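Preguntas frecuentes sobre las normas de la sala
Mantiene esta página: Edit Vörös

¿Por qué hay normas si solo colgamos ganchos en un panel?
Pues porque yo también pensaba que no hacían falta, y luego me puse a revisar grabaciones de Trosside y cada persona trabajaba a su manera (¡un caos!). Ahora tenemos 16 reglas y caben en un folio. Si solo vas a leer una, que sea esta: antes de empezar, mira dónde está todo el mundo.

¿Puede haber alguien detrás del panel?
Sí, siempre que quien lleva la pinza lo sepa y lo haya dicho en voz alta. Las puntas amarillas se quedan quietas mientras haya una mano apoyada en el borde. Me da igual que sea un segundo, se espera y punto.
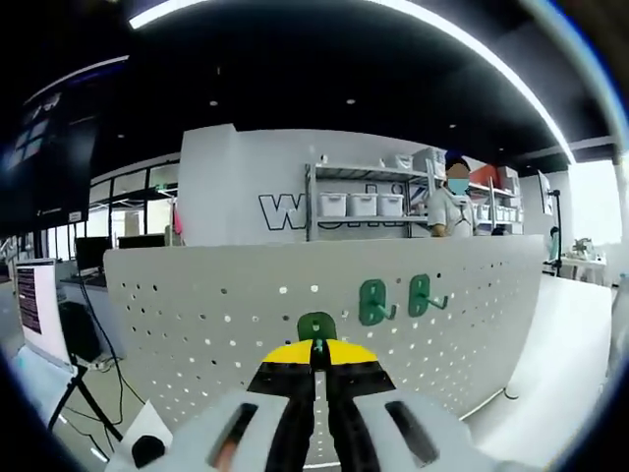 Pinza de mano frente al panel perforado, con dos ganchos verdes ya puestos.

¿Cuántas repeticiones hago seguidas?
Como máximo 200 por turno, y con pausa en medio. Abdul-Rahman Akpalu llegó una vez a 483 y las últimas no valían para nada, el pobre las tuvo que repetir el viernes. Si notas la muñeca cargada, para antes, que aquí no damos medallas.

¿Y los cables?
Los de las mesas cuelgan, ya lo sé, y me pongo pesadísima con esto. La regla 9 dice que ningún cable cruza la zona de paso. Si tienes que mover un trípode o un monitor, avisa primero y vuelve a dejarlo en su marca.

¿Quién decide si una toma vale?
Qistina Pasaribu hace la primera revisión y yo la segunda. Si no nos ponemos de acuerdo, la toma se descarta. 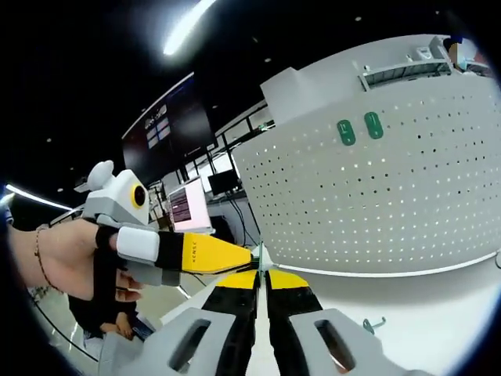

Tiempo de lectura: 2 minutos

¿Cambia algo si una persona lleva el arnés en la mano y otra usa la pinza?
Cambia bastante, porque son el dedo del arnés y los dos de la pinza, todos con punta amarilla, en el mismo trozo de aire. Manda siempre quien lleva el arnés: dice «voy», y la pinza espera. Las correas van ajustadas, pero tienes que poder cerrar el puño sin que te tiren.

¿Me quito las pulseras?
Las finas y pegadas a la muñeca las dejamos pasar. Las que cuelgan, fuera, y los anillos con relieve también.

¿Qué hago con las piezas pequeñas que quedan en la mesa?
Déjalas ahí hasta terminar la toma, aunque te pongan nerviosa. Después cada gancho vuelve a su caja.

¿Puedo proponer una regla nueva?
¡Claro! Escríbele a Unnur Norðdahl con la regla en una frase y el motivo en otra. Las revisamos en diciembre.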